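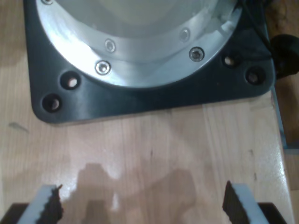 Irkeck library to let tables out the door, two at a time

12 Jan 2024

Readers in Irkeck who have long wanted to borrow something heavier than a Russian novel will get their wish in April, when the town library adds furniture to its lending list.

The plan covers folding chairs, card tables and a small number of full-size wooden tables, all of which can be taken home for up to eight days. Borrowers will need a library card, a phone number that works and, in the case of the full-size tables, a second adult. The library will not supply the second adult.

"People kept asking if they could take the chairs home for a birthday or a funeral lunch," said head librarian Eulalia Gaete. "A few had stopped asking and just took them. We thought we might as well have a form for it."

The form is two pages long. It asks for the height of the borrower's front door, a question added after a trial run last fall in which a table spent the night on a porch on Gilani Street while the household discussed its options. The table came back in good condition. The household has asked not to be named.

Most of the stock comes from the old Brotance tearoom, which closed last year and left behind 69 chairs, no two of which seem to be the same height. Gaete's staff have sorted them into sets of six that are, in her words, "close enough for soup." The tearoom's piano was also offered and was turned down with some speed.

Late fees have been set at the same rate as for DVDs, a decision that took up nearly two hours of the last town meeting. Sławomir Głowacki, who runs the Tromosik hardware store and rents out party tables at rather more than the price of a DVD, spoke against the plan for much of that time. He said he had nothing against libraries and had been inside one.

"I sell nails," he said afterward. "You don't see me handing out poetry."

He has since agreed to repair any wobbly legs at cost, and his business card will be taped to the underside of every table, where borrowers are most likely to find it while looking for the wobble.

Varnished tops must be wiped down before return, and hot pans are not allowed on any of them. Crayon will be looked at case by case. Borrowers who return a table with gum under it will be asked to prove the gum was there before, and staff have already mapped the existing gum.

Reservations can be made at the front desk or by phone. The after-hours book drop remains open for books only.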